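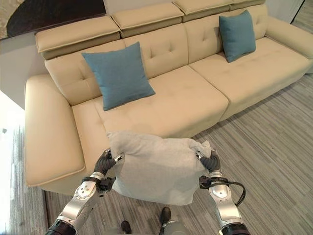
Unit 7: Dressing and resetting a long sofa

Favcombe Housekeeping and Interiors Course
Handout for the practical session. Tutor: Veerle Van Damme

Bring this sheet with you and keep it in your folder afterwards. You will need it again for the written log.

1. What we are working on

The sofa is a long cream sectional with a tufted back. Learn the names of the parts before you start, as they are used throughout the unit and in the log.

Headrests: the padded blocks along the top of the back. They adjust, so check that they are all at the same angle before you do anything else.
Back cushions: the wide padded sections under the headrests, with small button-like tufts. Treat them as part of the sofa. You do not lift them in this unit.
Seat: the wide sections you sit on, with stitched channels and a rolled front edge.
Throw cushions: the loose ones. Two are teal and square, with a woven cover. A pale one goes with them.

Students tend to say "pillow" and "cushion" for the same thing. Either is fine in class. In the log, write "throw cushion" for anything loose that is not for sleeping on.

2. Clearing the seat

Take everything off first, including the throw cushions, and put it on a clean surface. A folded sheet on a table will do. Do not stack cushions on the arm of the sofa, where they slide.

Run a flat hand along the gap between the back and the seat. Coins, pens, hair grips and crumbs all collect there. Anything that belongs to a guest goes into a labelled bag and is handed in at the desk. Do the deep gaps with the narrow vacuum tool on low power, then go along the stitched channels with the soft brush, always from the back towards the front edge.

Pale upholstery shows dye from jeans and newspapers, mostly on the front edge and the first hand's width of the seat. Wipe with a barely damp white cloth. A coloured cloth can leave its own mark. If a stain does not move after two light passes, stop and write it in the log. We do not use any cleaning product on a client's sofa without seeing the maker's care label, and the label is usually underneath or behind the seat.

Go over the tufting with a dry brush. Small circles, no pressing.

3. Placing the throw cushions

Begin with the two teal ones. Set one towards each side and lean it against the back, so that the seat between them stays open. They should rest on the seat without being wedged into the gap. A slight tilt is acceptable in a family room. For a hotel lounge, Veerle will ask for both to stand square.

Next comes the pale cushion. Hold it by both sides, bring it over the middle of the seat and look at the spacing before you put it down.
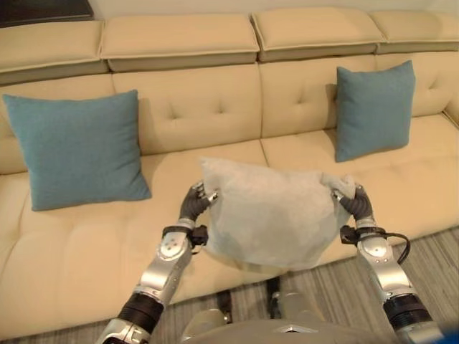
Moving it two or three times on the seat rubs the cover and drags the upholstery out of line, so the decision is best made while it is still in your hands. If the gaps to left and right look uneven, shift the pale cushion first. Only touch the teal ones if that does not settle it.

On the colours: cream and a greyed blue-green are a common pairing in rented flats and waiting areas. The pale cushion is close to the sofa in tone and will almost vanish from across a room. Some clients like that. Others will want a darker one, and you should be ready to offer the choice. The practice boxes hold covers from three sets, marked Kiko, Visser and Utier on the lids. Kiko is the plain weave, Visser the ribbed, Utier the quilted. Please put them back in the right box.

Common mistakes seen last term:

The "karate chop" down the top edge. Out of place on a foam filling, which springs back lopsided.
Zips facing up or to the side. Zips go down.
All the cushions bunched at one end.
Headrests left at different heights after the cushions have gone on. Check them first, then check them again.

4. Lifting and carrying

Use both hands, one at each side, with the cushion in front of you. Keep the bottom edge off the floor, even when you are only turning round. Floors hold more grit than they appear to, and pale fabric picks it up straight away. 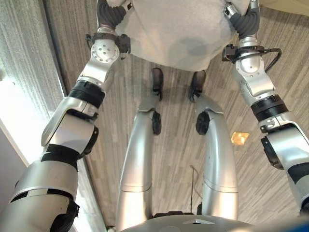 Fig. 3. Held from both sides, with the underside clear of the floor.

Never carry by a corner. The filling drops to the far end and the seam at the corner takes all the weight. The same applies to pulling a cushion out of a cupboard by whatever part happens to be nearest.

If a cushion sags in the middle when you hold it by the sides, the filling has shifted. Lay it flat and pat it from the edges inwards, turning it as you go. Feather fillings need shaking as well. Foam only needs patting. Fibre fillings sometimes stay lumpy whatever you do, and then the cushion should be reported for replacement.

A grip with flat fingers is kinder to the cover than a pinch. Loose weaves in particular pull into small peaks when pinched, and the peaks do not always wash out. Take off rings with raised settings. Keep watches and bracelets away from the fabric.
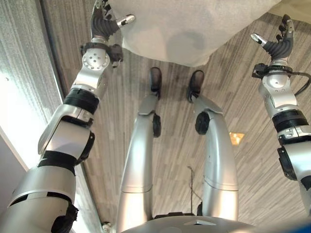
Fig. 4. Fingertips at the lower edge of the white fabric.

Practise the lift at the table before you go to the sofa. Work in pairs, one lifting and one watching the bottom edge, then change over.

5. Floor in front of the sofa

Last job, after the cushions. Vacuum or sweep away from the sofa so that dust is not blown under it. Look at the front edge from a low position to see whether anything has dropped and rolled. On a patterned or striped floor covering, follow the direction of the lines.

Do not sit on the sofa to check it. Stand back by the door, look once at the whole width, and correct what you see.

6. Time and marking

You have 60 minutes for the full practical, including clearing away. The pass mark for the unit is 67, out of a hundred, and the lifting section counts for a third of it. Students who finish early may go on to the loose cover exercise in Unit 8.

The written log is due at the end of August. Enter the state of the sofa when you began, the order you worked in, any marks found and the set your covers came from. Sketches are welcome. There is no need to copy out this sheet.

Loose covers for home practice can be borrowed from the store cupboard after the session. Sign the list, and return them washed and dry.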